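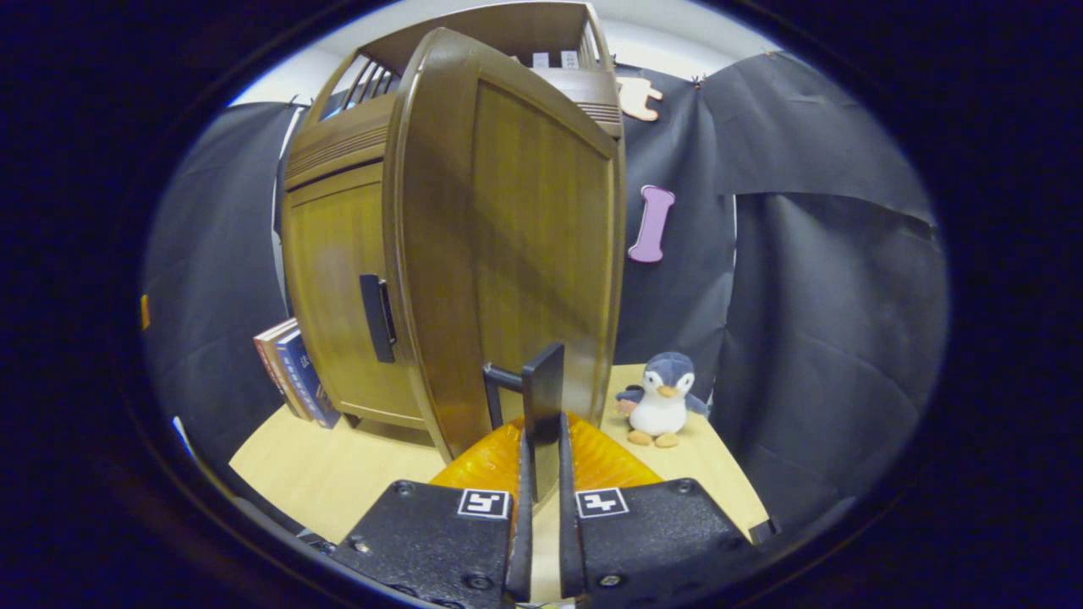
How do I know whether a small cabinet needs fixing, or only needs a good clean-out?

Open each door slowly, all the way, and then let go of it. A door that stays where you leave it and closes without a push is fine, and the rest is a matter of dusting and deciding what goes back in. If it drops, drags or swings home by itself, look at the hinges before you put anything on the shelves.

Caring for Small Furniture at Home
Notes for session 5, prepared by Delia Troncoso
Apr 4, 2020

Hello again, everyone, and thank you for all the kind messages about the drawer notes. A few of you asked for something on little cabinets, the tabletop sort that end up holding letters, tea, sewing bits and whatever else comes through the front door, so I've moved that topic up and left chair seats for later.

Doors and handles

Most of the wear on a small cabinet comes from how we open it. We're in a hurry, we grab the corner of the door or hook a fingernail behind the edge, and over the years the finish goes dull there and the hinge screws work themselves out. Please use the handle! Take hold of it near the middle and draw the door towards you in a gentle curve, following the swing of the hinge. With a light cabinet, rest your other hand on the top or the side so the whole thing doesn't slide across the table with the door.

Slim upright handles, the black rectangular kind that so many wooden cabinets have, sit very close to the edge of the door. Handy for opening, but fingers rub the wood beside them every single time, and that strip is the first place to look for grime. Wipe it with a soft cloth, barely damp, and go along the grain. Then a dry cloth straight after. If a handle wiggles, tighten it from the inside of the door with a hand screwdriver and stop as soon as it's snug. (Everaldo Rezende, who is taking the January group next year, would like me to add that he has split two doors with a power driver and does not recommend it.)

Slats, spindles and other dust catchers

Slatted vents are lovely to look at and miserable to clean with a cloth. Use a dry paintbrush, a wide soft one, and work from the top slat down. Railings of little turned spindles want the same brush, held upright and twirled between them. Do the railing first, then the vent, then the doors, and you won't be chasing the same dust twice.

A low plinth collects crumbs along the bottom, particularly on a kitchen or dining table. Lift the cabinet to clean under it, with the doors shut and a hand under each end. Dragging it will mark a pale tabletop, and those marks are a nuisance to get out.

What goes on top and beside

A small open shelf on top is best kept for light things. Two or three slim books standing upright will do nicely. Heavy books belong at the bottom, or on the table itself, and if you lean them against the side of the cabinet, keep their weight low and check now and then that the covers aren't rubbing the finish. Red and dark blue cloth bindings can leave colour behind in a humid room, as I found out with my own bookcase in Cáceres.

Soft toys are welcome neighbours for any cabinet, being the one thing that can't scratch it. Just leave enough room for the door to swing fully open. My grandson's plush collection has been shuffled along the sideboard many times for this very reason.

For next time

Choose one small cabinet or cupboard at home and empty it completely. Brush it out, wipe it, try both doors, and write down anything that sticks or rattles. Half a page is plenty. Bring your notes and a soft brush, and if you have a loose screw or a spare handle in a jar somewhere, bring that as well. We'll be starting with hinges.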